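Laltavlow Boards > Shop & Home > Automation
Thread: Can a machine do the laundry yet? (or anything else)

torque_and_tea
Sep 21, 2019
My brother-in-law informs me that I'll be out of a job by January because he watched a video of a robot flipping a pancake. I run a two-person shop that sews and folds uniforms. So, for the people here who work near this stuff: what can they do right now, with a straight face, on an ordinary table?

bentshim
Palletizing. Welding. Picking up the same part from the same spot until the sun burns out. We have a Drellier arm on the line that's placed a bracket every shift for years and never once asked about the parking. Move the bracket bin a hand's width and it places air, very precisely.

lintcollector
Laundry is the one I'd bet against. A bracket has a shape. A T-shirt has a shape for as long as you're holding it, and then it has opinions.

I've spent more time than I'd like to admit around two-finger grippers and knitwear. Closing on the cloth is the easy bit. You pinch a ridge, you get a nice tight fold between the pads, and everybody claps.
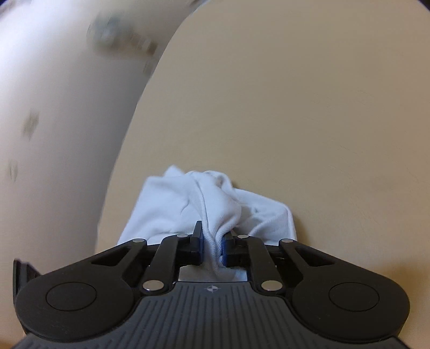
Then you have to know what you pinched. Is it one layer or two? A hem, or the middle of the back? A person rubs it between finger and thumb and knows before they've thought about it. The gripper knows its jaws stopped closing. White on white is worse, all those soft creases look like edges and half the edges look like creases.

bentshim
So put a better camera on it.

lintcollector
We did. Now we can see the problem very clearly.

gasketcase
Going to disagree with the gloom. You're all grading it against a person who has folded since age six. The McKinnon unit at my cousin's hotel does flat towels, 500 in a run, and the rejects go in a cart for a human. It doesn't have to be good at everything. Mine isn't either and I've been married to him a long time.

torque_and_tea
Who flattens the towels before they go in?

gasketcase
A human.

torque_and_tea
Uh huh.

gasketcase
Fine, but that human used to fold them too. That's still a chore gone.

ovenmitt3259
I'd take a machine that only did one thing at home if the one thing was matching socks. I looked at the Clostum folding cabinet. You clip each shirt on by hand, one at a time, and it folds it for you. I timed myself at the kitchen counter and I'm faster, and I don't need to be plugged in — except to coffee.

lintcollector
gasketcase has a point about flat towels, I'll give her that. Crumpled pile to flat towel is the part I'd pay for. Ask me again in a few years.

torque_and_tea
Telling my brother-in-law he can come flatten towels. Any word on dishes?

bentshim
New thread, please. I have feelings about dishes.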